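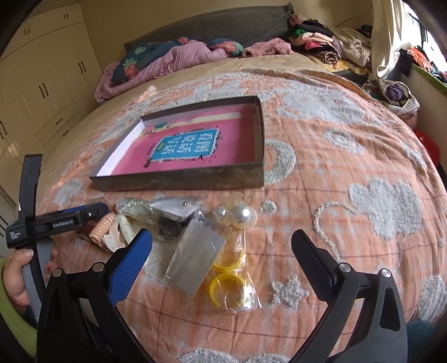 Recoger el dormitorio sigue siendo trabajo de personas

Compartido 24 veces | 3 comentarios

El 2019-06-25 se presentó en la sede de Bridum el segundo balance del grupo de trabajo sobre tareas del hogar. Resumimos lo que afecta a los lectores que nos escriben preguntando si ya pueden comprar una máquina que ordene la casa. La respuesta corta es que no, y la larga ocupa el resto de esta nota.

El balance separa las tareas en dos grupos. En el primero están las que se hacen sobre una superficie conocida y con un solo movimiento repetido: aspirar un pasillo, cortar el césped, fregar una cocina sin muebles por medio. Para eso hay aparatos desde hace años y funcionan de forma aceptable. En el segundo está casi todo lo demás, y dentro de lo demás, el dormitorio sale peor parado que la cocina.

La ingeniera Nataša Dimitrov, que coordinó las pruebas de mayo, lo explicó con una caja. Guardar cosas en una caja parece una orden única, pero contiene muchas decisiones. Un libro se coge por el lomo o por el canto, y si ya está en el fondo hay que decidir si lo demás va encima o al lado. Una goma de pelo en espiral cede cuando se aprieta. Una bolsa de plástico transparente deja ver las perlas que lleva dentro, y el sistema de visión puede intentar coger las perlas sin tener en cuenta el plástico. Un sobre plateado devuelve reflejos y cambia de aspecto según la luz de la ventana. Todo esto sobre una colcha con dibujos en relieve, donde una nube de felpilla se puede confundir con un objeto y un objeto pequeño se hunde unos milímetros.

Las cifras del ensayo son modestas. Se hicieron 200 intentos de recoger objetos pequeños de una cama con una pinza de dos dedos montada en un brazo fijo. En 40 el objeto acabó en la caja a la primera. En 20 hubo que parar la prueba porque la pinza había agarrado también la colcha. El resto terminó con el objeto movido de sitio, caído o sin tocar. Una persona adulta, con la misma caja y los mismos objetos, no falló ninguno y tardó menos en recogerlos todos que el brazo en localizar el primero.

Cuando la pinza la lleva una persona en la mano, el resultado cambia mucho. Los dedos mecánicos son igual de torpes, pero quien los maneja sabe inclinar la muñeca, arrastrar un poco el objeto hasta que asoma un borde y aflojar a tiempo. De ahí el interés de varios equipos por registrar ese manejo y aprender de él. Dimitrov cree que es la vía más razonable para las piezas pequeñas, aunque advierte de que hacen falta muchas casas distintas. Lo aprendido en una mesa lisa sirve de poco en una cama.

La ropa amontonada quedó fuera de las pruebas. El grupo la considera un problema aparte: en un montón de prendas no se sabe dónde acaba una y empieza otra, y doblar exige encontrar primero las esquinas. Pelletier ha anunciado un prototipo de doblado para lavanderías, con las prendas entregadas de una en una por un operario. No está pensado para viviendas.

En el taller las cosas van algo mejor, según contó Stojan Hoxha, jefe de planta de Plastaser. Allí un brazo mete piezas en bandejas durante todo el turno, pero las piezas son iguales, llegan orientadas y el fondo es negro mate. Cuando se probó a mezclar tres modelos en la misma cinta hubo que volver al puesto manual en la misma semana. Hoxha pidió que no se citen los robots de fábrica como prueba de que los domésticos están cerca. «Nosotros hemos ordenado la planta para el robot. En una casa se le pide que ordene él», dijo.

Queda la cuestión del precio, que el balance trata en un párrafo. El brazo utilizado, de la serie Vakia, no se vende a particulares y necesita una base atornillada.

El grupo volverá a reunirse en otoño. Repetirá el ensayo de la cama con dos colchas, una lisa y otra con relieve, para medir cuánto pesa el fondo en los fallos. Los socios que quieran consultar el balance completo pueden pedirlo en secretaría. Se envía por correo electrónico, sin coste.

3 comentarios | Compartir | Guardar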